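Drucken | Artikel per E-Mail versenden

Der Fleck gehört auf den Tisch

Von Drahomíra Oravec
Dienstag, 29. Mai 2001

In der Planau wurde im Oktober die Tischordnung geändert. Auf den hellen Platten liegen seither abwaschbare Decken, weil die Hausverwaltung die Oberflächen schonen will. Ich halte das für einen Fehler, und zwar aus Gründen der Reinigungstechnik. Über Geschmack soll an anderer Stelle gestritten werden.

Eine helle, matte Fläche zeigt Verschmutzungen früh. Kaffee, Tee und Bratensaft heben sich auf Creme oder Beige schon in dünner Schicht ab. Auf dunklem Dekor bleibt derselbe Film liegen, bis er klebt oder von der Seite her glänzt. Wer eine Tischplatte nach der Unauffälligkeit ihrer Flecken auswählt, verlängert also die Standzeit der Flecken. Die gemusterte Decke wirkt ebenso. Sie bringt zudem eine zweite Schicht ein, unter die Flüssigkeit kriechen kann und die zum Trocknen abgenommen werden muss, was im Alltag selten geschieht.

Entscheidend ist die Zeit zwischen Verschütten und Aufnehmen. Braune Getränke enthalten Gerbstoffe und meist auch Zucker. Solange der Fleck flüssig ist, genügt Saugkraft. Ist er angetrocknet, braucht man Wasser, Einwirkzeit und etwas mechanische Arbeit, und jede mechanische Arbeit auf einer matten Oberfläche erzeugt auf Dauer blanke Stellen. In unserer Küche gilt daher eine Grenze von 3 Minuten. Das ist streng, aber einzuhalten, wenn das Tuch griffbereit ist. 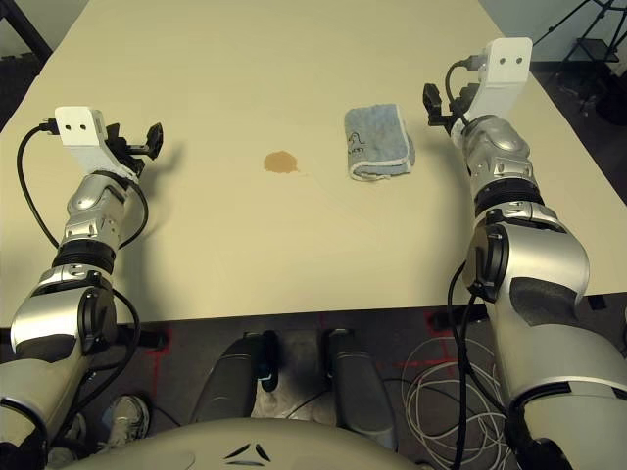
Zum Tuch selbst. Frottier wird als Wischtuch unterschätzt, seit überall Mikrofaser verkauft wird. Die Schlingen vergrößern die Oberfläche und nehmen Flüssigkeit auf, ohne dass man drücken muss. Man legt das Tuch gefaltet auf, wartet kurz und hebt es senkrecht ab. Gewischt wird erst danach, vom Rand zur Mitte. Die umgekehrte Richtung vergrößert den Fleck und hinterlässt den bekannten Ring. Gefaltet bietet das Tuch mehrere saubere Seiten nacheinander; zerknüllt bietet es eine einzige, und die ist nach dem ersten Griff verbraucht.

Erzsébet Gulyás hat mir in dieser Sache widersprochen. Sie hält Frottier für unhygienisch, weil es langsam trocknet. Der Einwand ist berechtigt, trifft aber die Lagerung und nicht das Gewebe. Ein Tuch, das nach Gebrauch ausgespült, bei 60 Grad gewaschen und hängend getrocknet wird, ist unbedenklich. Ein Schwamm, der wochenlang am Beckenrand liegt, ist es nicht — und gegen den Schwamm hat in der Planau noch keine Hausordnung etwas unternommen.

Auch das Kostenargument überzeugt mich nicht. Ein Satz von 30 Tüchern reicht bei normaler Belegung für zwei Wochen. Decken müssen ersetzt werden, sobald die Beschichtung an den Kanten bricht. Eine Platte, die sofort abgetupft wird, braucht weder Decke noch Politur.

Ich schlage vor, die Decken zu entfernen und an jedem Tisch ein gefaltetes Tuch bereitzulegen. Die Farbe ist gleichgültig, solange sie hell genug ist, um zu zeigen, wann das Tuch in die Wäsche muss.

Drucken | Artikel per E-Mail versenden

Zuletzt erschienen
Ziltico: Spülbecken im Dauerbetrieb
Kalkränder an Armaturen, zweiter Teil
Bei Rusnák wird wieder gestärkt
Leserbriefe zur Schwammfrage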